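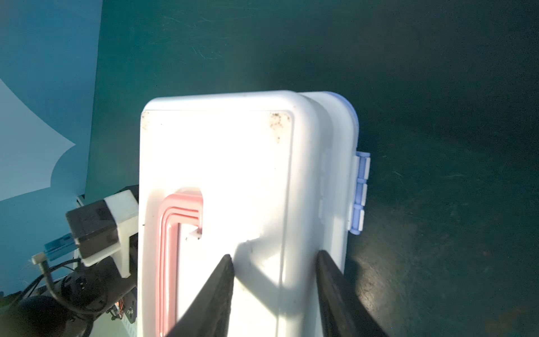
*White storage box with pink loop handle, lid closed.*

## Celtar Carry Box

The Celtar is a lidded plastic box for craft materials, first-aid supplies, sewing things or anything else that gets moved from room to room. It has rounded corners, a flat lid with a raised rim and a loop handle on top. The handle has ridges along it for grip and folds down when the box is put away.

The Celtar is sold by Brallix as a single box or as a set of 2. The single box comes with one lift-out tray. The set comes with one tray per box and a sheet of blank labels.

### What it holds

The lower part takes bottles standing up, provided they are no taller than a standard tube of wood glue. Rolls of tape, balls of wool and folded fabric all fit under the tray. The tray itself is best for small items such as buttons, needles, plasters and pen refills. It has no fixed dividers. A divider pack with five pieces is sold separately under the name Carrasco and clips into the tray without tools.

The box will carry up to 400 sheets of thin card if the tray is left out, although it is heavy at that point and should be held from underneath as well as by the handle.

### Closing and carrying

Press the lid down along both long sides until it sits level. Check that it is properly shut before lifting by the handle. The lid is not watertight, and the box should not be used for liquids unless they are in their own sealed bottles.

Boxes can be stacked when the handles are folded down. We advise no more than two high on an open shelf. 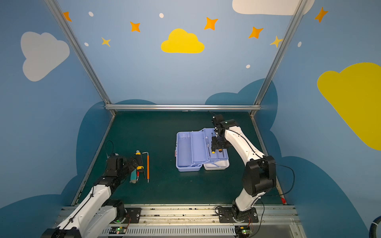 If you need something with more compartments, the Bolomano range has trays that stay attached to the body and suits people who want to see everything at once. It takes up more table space when open. Most customers who sew or bead at home choose the Celtar for storage and keep a smaller Bolomano for the project they are working on.

### Cleaning

Wash the box and tray by hand in warm water with a little washing-up liquid. Do not put either in the dishwasher – the lid can warp and will then no longer sit flat. Dirt collects mainly in the corners of the lid, inside the rim, and an old toothbrush will shift most of it. Avoid scouring pads and neat bleach. Leave the lid off until everything has dried.

Ink and paint should be wiped off while still wet. Permanent marker may leave a faint stain on white plastic even after cleaning.

### Spare parts

Handles, lids and trays can be ordered separately. Handles are supplied in pink only. Lids from boxes bought before October have a slightly different rim and cannot be swapped with the current type, so please say when you bought yours. Trays fit both versions.

### Delivery and returns

Orders are sent by ordinary parcel post. Unused boxes can be returned in their original packaging. Please do not stick labels on a box you may want to send back, as we cannot resell it.

For questions about spare parts or larger orders for schools and clubs, write to Covadonga Soler at the Brallix parts desk and include your order number.

Page last updated Dec 18, 2021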